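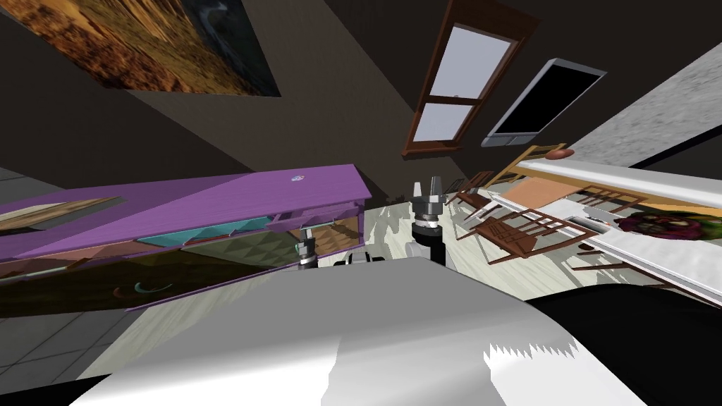
Dunance home pack, head view, both grippers up beside the purple dresser.

Dunance Home Pack: read me first

Hi! I'm Desta Zeleke, and I put this pack together with Tímea Magyar, who built most of the rooms (the purple and teal dresser is hers, and she's very proud of it). If you bought the pack from the Ornalia store, you already have everything listed on this page.

What you get

638 simulated episodes of a two-armed robot doing chores in furnished rooms, spread over 7 room layouts. Each episode comes with the head view, joint readings, gripper open/close values and a short text instruction like "open the top drawer." The rooms are all rendered, so please don't go looking for real camera noise in there.

Getting started

Unzip it somewhere with plenty of space, then run the viewer script in the tools folder. Pick an episode, hit play, and you're off! I'd start with the Mastthorpe layout, it loads fastest and the furniture is easy to reach.

Things that bug me

The head view tilts a lot. Chairs and tables can come out at pretty wild angles, and the robot's own body fills a big chunk of the bottom. I left it like that on purpose (your policy will have to live with it anyway), but if you want a level view there's a flag for it in the config.

Shadows on the wood floor get jagged near the grippers and under chairs. Tímea has a softer lighting setup half done, and I'm hoping it goes into version 2.

The Kovačević layout shipped in March with a drawer that wouldn't close. Fixed now, so grab the new copy if yours is older than that.

License and support

One license covers 2 machines. Research and product work are both fine, reselling the rooms isn't. Write to us through the store page and put the episode number in your message, it saves me so much digging.

Last updated 6 July 2020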